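Arndale Local > Community > Workshops & Repair

Filed under: Small Parts, Town Life

Arndale tool library gives its small red parts a box with a lid

The Arndale tool library has taken on many large problems over the years, among them a cement mixer that came back with the cement still in it. This winter it turned to a smaller one. The little red plastic parts that used to live in a coffee can by the sink, a drawer marked MISC and the bottoms of several apron pockets are being moved into clear storage boxes with lids, where members will be able to find them without tipping anything onto the floor.

The library, which rents two rooms behind the old Chaudhary print shop, lends out everything from hand saws to a carpet cleaner with strong opinions. It has 174 paying members, and by the end of last year most of them had asked at least once where the red bits were kept. The usual answer was a wave of the arm.

"We had a system," said Adhiambo Mfaume, who looks after the small parts shelves. "The system was me. Then I went away for two weeks in August and came home to a note on the door that just said 'caps??' with two question marks."

The new arrangement is modest. Loose pieces go first into a shallow blue tray, where they can be looked over. Anything cracked goes in the trash, anything that belongs to a borrowed tool goes back to that tool, and the rest goes into a box. The boxes are see-through, a feature Mfaume argued for over two meetings against a rival proposal involving cookie tins and masking tape. The tins lost. Most of them, she noted, still had cookies in them – or crumbs, by the second meeting.

Pankaj Kushwaha, who keeps the library's accounts and was the main backer of the tins, has come around, up to a point. He still thinks a ribbed lid makes everything under it look like something seen through a shower door. "You can tell it's red," he said. "You can tell it's in there. After that you're opening the box, same as with a tin."

The bill for the boxes, trays and a roll of brown paper to protect the tabletop came out of a $400 grant from Hoditz, the hardware store on the corner, which asked only that the library stop sending people over to borrow its display models. There was enough left for a label maker. It has so far been used to label the label maker.

Not every red part has a known purpose. Several arrived in a carton of donated odds and ends marked Flomix, a name that meant nothing to anyone at the front desk, and a member who said he knew what they were for has not been back since. Mfaume plans to keep them for a year. Kushwaha would give them a month, and has offered to draw up a form.

The work fits into a longer stocktaking that the library began last fall, when it set out to list everything on its shelves. The list had reached 3723 items as of 20/01/2021, with the screws and washers entered by the jar after a short and fairly tense discussion. The back shelf, the garden tools and whatever is under the stairs are still to come.

Members can drop off stray parts at the front desk during lending hours. Small pieces should be in a bag or an envelope, and Mfaume would like the envelope to say what they came off, if the person knows. Guesses are welcome if they are marked as guesses. Members who find they have been carrying one of the library's parts on a key ring for years may leave it in the dish by the door, and no names will be taken.

The sorting is expected to take almost 30 more hours, spread over as many evenings as it needs. Wing nuts are next, and Kushwaha has asked for it to be recorded that he still has the tins.

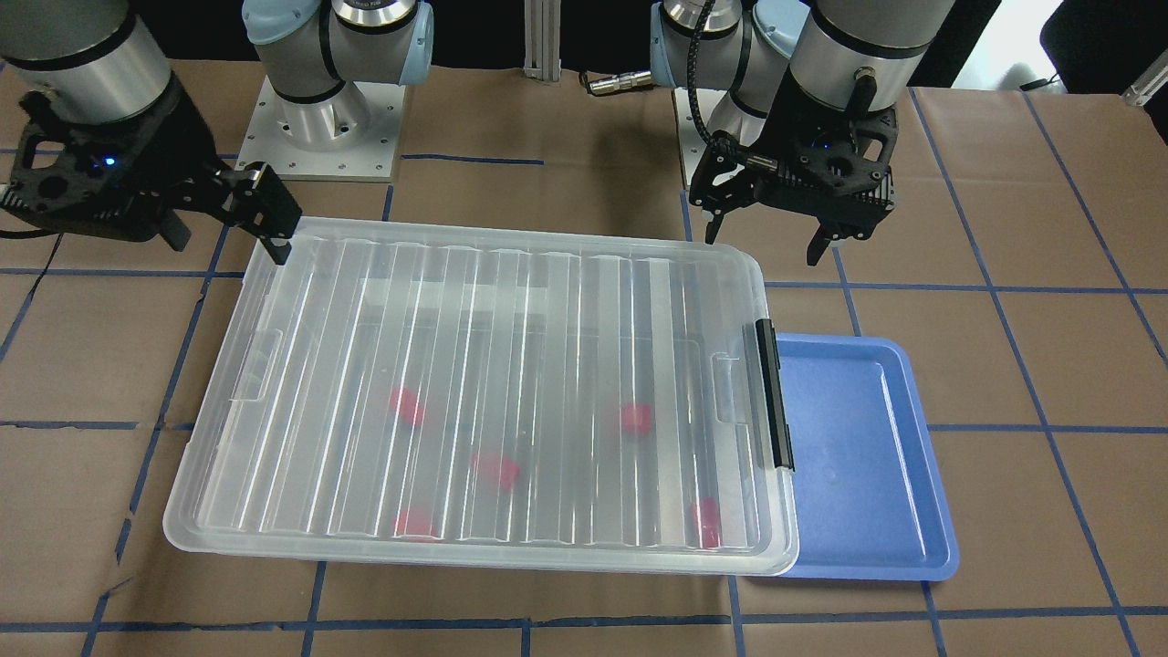
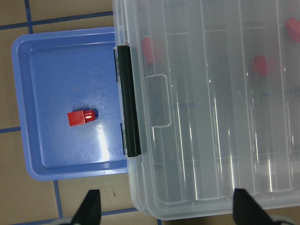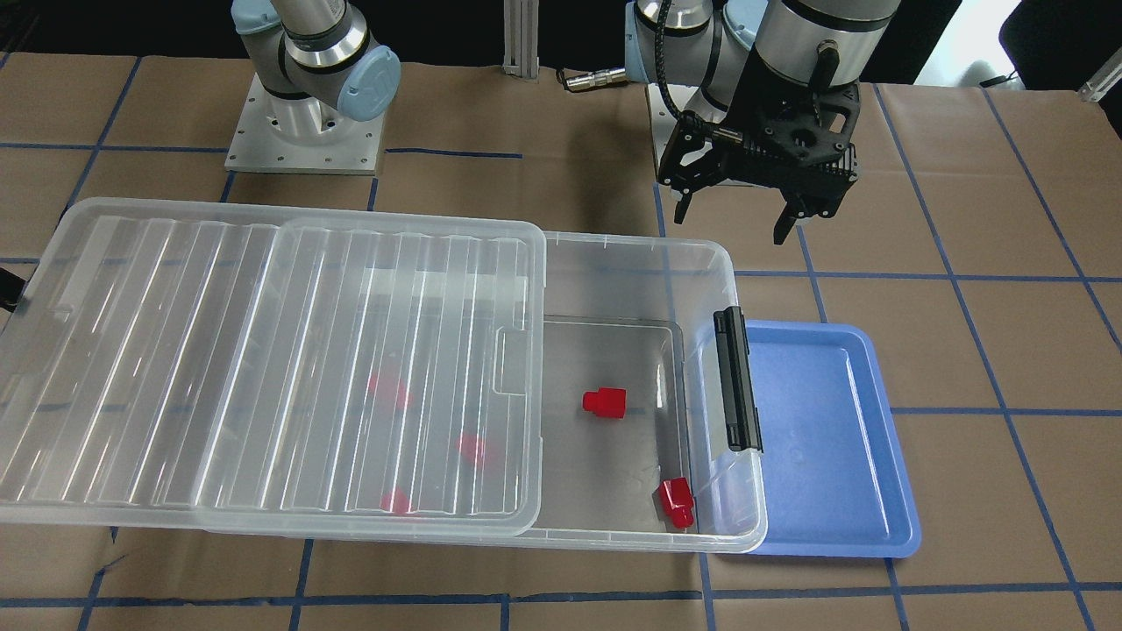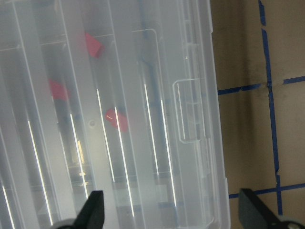 Clear storage at the Arndale tool library. In the second picture, one red piece lies in the blue tray with others dimly visible under the lid next to it; in the third, the lid leaves one end of the box uncovered.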